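Journal > Tourism and Leisure > Working Papers > Seat Choice on Small-Group Day Tours > Section 4

4. Findings and discussion

4.1 The first seat is the only seat

Passengers on the Mulcahy day tours are told at the first pickup, in Iststead, that seats are not assigned and that they are welcome to move around during the day. The driver says this again at Wutov, after the coffee stop, and a third time at Nulach, after lunch. We logged 1235 boardings over the season, counting each return to the vehicle after a stop as a new one. In nearly all of them passengers went back to the seat they had picked in the morning, including seats they had been complaining of an hour before.

This held for couples, families and people traveling alone. It held when the morning seat was over the wheel arch. It held when the view was plainly on the other side and had been announced as such over the microphone. Earlier writing on coach travel tends to treat the unassigned seat as a small freedom that customers value. Our passengers said they valued it too, and then declined to use it.

The few who did move fall into two groups. Some were forced out, by motion sickness or by the afternoon sun. The others moved forward into a seat left empty by someone who had ended the tour early, and they generally asked permission first. The person they asked was the driver, who had already given it to everyone three times.

4.2 What passengers said they did

We handed out 400 questionnaires on the last leg of the tour and got 386 back, a return rate we put down to the length of the road between Nulach and Iststead and the lack of phone signal on most of it. The form asked whether the respondent had changed seats, whether anyone else had, and whether anyone else should have.

Self-reports of moving were much higher than the log supports. In follow-up talks it became clear that several respondents counted getting off for lunch as a change of seat. Others had swapped the window for the aisle with their own spouse, a move our logging sheet was too coarse to catch and which we now think deserves a paper of its own. Reports of other people moving were higher still and were mostly filed as grievances. On one tour in May a single seat change, lasting from the coffee stop to the next viewpoint, was mentioned in writing by every passenger in the rows behind it.

The third question drew the longest answers. Respondents who had not moved often thought that fairness called for everyone to rotate, and that the company should see to it. We raised this with Liam Phelan, who drove most of the observed tours and has thoughts on the matter. He had tried rotation once, some years ago, on the Wutov road. "They did it," he said. "They were very polite. I didn't get a tip between Wutov and the sea."

4.3 Bags, coats and the marking of territory

Dymphna Tierney's field notes record what was left on seats during stops. Coats came first, then hats, then guidebooks laid open at a page that had nothing to do with the route. Valuables were never left, although the vehicle was locked and the driver stood beside it. The marker did not have to be worth anything, and on the evidence it did not have to be there at all: passengers who left nothing behind got their seats back just as reliably as those who had built up a small camp. Even so, leaving an object grew more common as the day went on. By Nulach it was close to universal. Tierney's note for one such stop reads, in full, "Banana. Respected."

We had expected markers to be more frequent on full tours, where a lost seat would be hard to replace. The opposite was the case. On half-empty vehicles, with a free row in every direction, passengers took more care over their claims, and we have no good account of it. Malachy Costello has suggested that a full bus enforces its own map, and that people with choices get nervous. The log neither supports this nor rules it out.

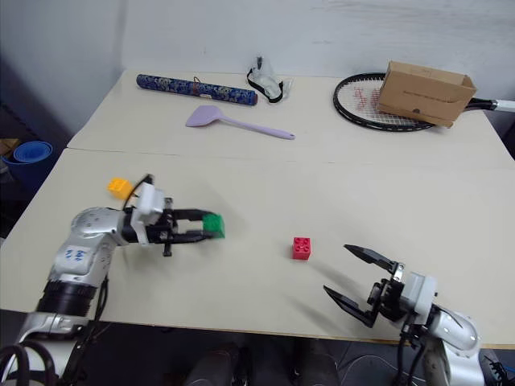 Reading time for this section: 4 minutes

Figure 1. Large cream-white table with a pale wall along its far side, seen from above.

4.4 The driver as witness

Seat choice is usually studied as a matter between passengers. Our notes suggest that the driver matters more than the design allowed for. Passengers looked to the front before sitting down, even when the front was vacant and the driver was outside finishing a sandwich. On tours led by a relief driver, who had not seen the morning seating, we logged slightly more movement after the change of shift. The number of such tours is small and we would not build a theory on it, though one of the present authors has started.

Two limits should be stated. The observer also needed a seat, and took the same one each day, at the back on the left. Saoirse McGrath offered to vary it for the sake of method and found, on the second morning, that she would prefer not to. The questionnaire was translated for German-speaking passengers by Notburga Hämmerli, who pointed out that our word for "should" had come out a good deal stronger than we meant. The German answers to the third question are firm, and they are reported separately in Section 5.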